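About Clodberg

Clodberg builds ad measurement software for regional TV stations and cable operators. The company was started by Valentin Berchtold and Liya Bogale and has 38 employees. Our main product, Asa, matches ad logs against set-top box data and reports reach by household.

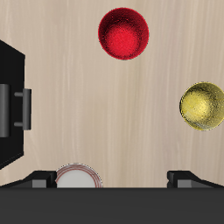
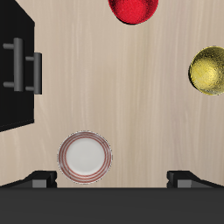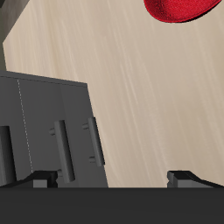
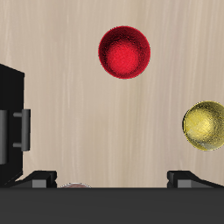
What We Run

Asa processes logs from 661 channels in 25 markets. Reports are delivered by 6 a.m. local time. Aigner, our billing module, compares booked spots with aired spots and flags any mismatch for review. Both products are hosted at our Ridthorpe data center.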